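A **small office room** is a workroom for one to three people, normally with one desk, one chair and whatever else fits. Common in rented buildings, converted houses, the back half of shops. Also called a box office (older use, confusing), single room or desk room.

## Size and layout

No fixed size. Letting agents use the term for anything up to 164 square feet, some stop at 90. Below 80 it is usually listed as a booth or a storeroom.

Two main layouts:

- **Wall layout** - desk pushed against a wall, floor left open. Most common by far.
- **Island layout** - desk out in the middle, walking space on all sides. Takes more floor, easier to reach both sides of the desk. Popular where people stand and talk over the work.

Meirion Bevan, in *Rooms for Work* (Lavoie), adds a third, the corner layout, but most writers treat that as a kind of wall layout.

## Furniture

### Desk

Usually a flat top on four legs, no drawers. Light wood tops with white metal legs have been a standard look for years, partly because they go with nearly any floor. The Dresow catalog calls this the "plain table" and sells it in three lengths. Drawers, where there are any, come as a separate unit on wheels.

### Chair

Wheeled base, mesh or padded back. Mesh is cooler in summer. On wood floors soft wheels are recomended, hard ones leave tracks. Chair gets pushed in against the desk when not used, which in a small room makes a real difference to the walkway.

### Lamp

A desk lamp with a thin stem and a cone shade is the usual type. Cone shades throw light one way only, so the lamp goes on the side away from the writing hand. Cord placement is a known nuisance with the island layout - the wall socket is never close, and the cord ends up lying over the desktop before it drops to the floor.

### Plants

One pot, as a rule. Flowering plants are picked for color, leafy ones for low light. Put near the lamp they take up space that would otherwise be wasted.

## Flooring

Wood or wood-look in most newer rooms, reddish-brown and pale gray being the two big color families. Carpet tile still found in older buildings. Wood shows dust sooner but sweeps in a minute or two. Loose cables on a hard floor slide about and should be run along the wall or taped; striped yellow and black is widely used for ones that have to cross a walkway.

## Water and waste

Where there is no kitchen on the floor, a water dispenser is often put in the room itself, in a corner or against the back wall. The bottle type sits upside down on top of the unit and needs no plumbing. Leave room for two people to stand there, they will.

The trash bin goes close by. Small black bins are cheap and don't show marks.

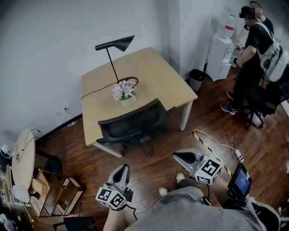 ## History

Single-desk rooms were long a mark of rank. Through the open-plan years they were knocked out or turned into storage, then came back as shared rooms booked by the hour. At Zevadholm, a former mill building, 21 of them were put back on the upper floors after tenants asked for doors. The furnishing firm Zidotix took on the job and used the island layout in most, with a dispenser in every second room. Some tenants have since moved the desks to the wall.

## See also

- Desk lamp
- Open-plan office
- Water dispenser
- Office chair (wheels section needs work, sources missing)

*Last edited 14/04/2026*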